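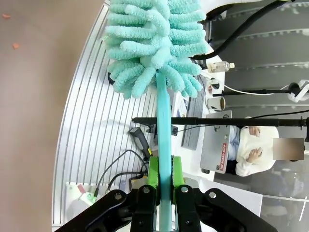 Pre-Run Checklist, Dusting Cell 2

Used before the first run of each shift and again after any change to the gripper, the cables or the tool. Mark each line OK, Fix or N/A and write something in the comment space if it isn't OK. If a line under Stops or Gripper is marked Fix, the arm stays off until it has been rechecked by a second person.

Comments from the last November check are left in so the next shift can see what was open.

1. Stops and power

Emergency stop pressed, arm drops out of run, reset works from the panel only. OK
Second stop at the operator desk tested the same way. OK
Speed limit set to the setup value before anyone reaches over the table. OK
Status light on the controller matches the mode shown on the screen. Fix
Comment: Light lagged behind the screen by a few seconds after reset. Reported to Wisero. Go by the screen until they answer.

2. Gripper

Finger pads seated flat, no lifted corners. OK
Inner edges of the pads clean, grooves not packed with fiber. OK
Link screws on both sides snug. Check with the short hex key, do not lean on it. OK
Fingers open and close fully with nothing in them. OK
Pad cycle count written down. OK
Comment: 1,887 closes on this set. We had a pad start to creep early on the Ouellet job, so keep writing the number down even if the pads look fine.

3. Duster

Handle held between both pads, straight up and down the fingers. OK
Handle does not turn when the head is twisted lightly by hand, arm stopped. Fix
Comment: Turned a little. Wiped the handle and the pads with a dry cloth and tried again, held the second time. Someone had been using hand cream. Gloves or clean hands for loading, please.
Head pushed all the way onto the handle. OK
Strands shaken out away from the table. OK
Spare head in the Mekis drawer. Fix
Comment: Drawer is empty. Order two.

4. Table and test pieces

Table wiped down before test pieces go out. OK
Only the green and orange pieces from the test bag are used. No paper scraps, no screws. OK
Pieces placed by hand with the arm stopped. OK
Hands clear of the shelf before the start call is given. OK
Leftover pieces picked up at the end, including the very small ones. Fix
Comment: Small green bits are easy to miss against the floor mat in the next bay. Sweep there too. 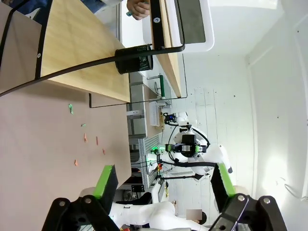 NEIGHBORING EQUIPMENT

Check the next arm over before starting this one. Its light tells you it has power, it does not tell you what mode it is in, so ask whoever is running it.

Reach zones of the two arms do not overlap in the loaded program. OK
Cable bundles tied back and clear of both bases. Fix
Comment: One tie had let go. Replaced it. The bundle needs a longer sleeve – the present one stops short of the bend.
Basket and shelving behind the table outside the arm's path. OK
Desk items kept back from the table edge. OK

SHELF POSITION

Both end frames sit flat on the table, no rocking. OK
Boards pushed down into the frame, top and middle. OK
Clock at the left end of the upper board, so the path has to go past it. OK
Clearance between the duster head and the frame checked at slow speed, lower board first. OK
Approach height for the lower board matches the number in the Surnora sheet. Fix
Comment: Sheet was 5 mm lower than what is in the program. The program is right. Sheet corrected in pencil, needs a new printout.
Helper at the shelf knows the start call and the stop call. OK
Helper steps back before any move above setup speed. OK

If the shelf gets bumped, stop and redo this whole section. Do not nudge it back by eye, the boards can shift in the frame and the lower pass is the first one to hit.

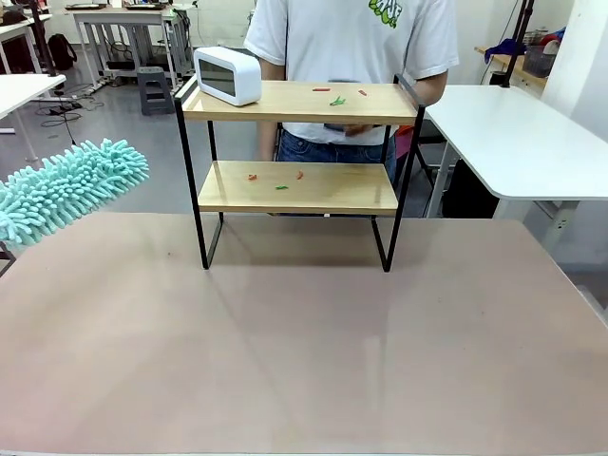

Juraj Murín wrote back that he would move the shelf check ahead of the duster check, as loading the duster first means holding it in the gripper while someone works on the boards. He also wants tape marks on the table for the feet of the frame. Tape is fine with me if it is thin. Order of sections stays the same until the new printout.

Open items carried over

Controller light lag, waiting on Wisero.
Spare duster heads.
Longer cable sleeve.
Surnora sheet, approach height.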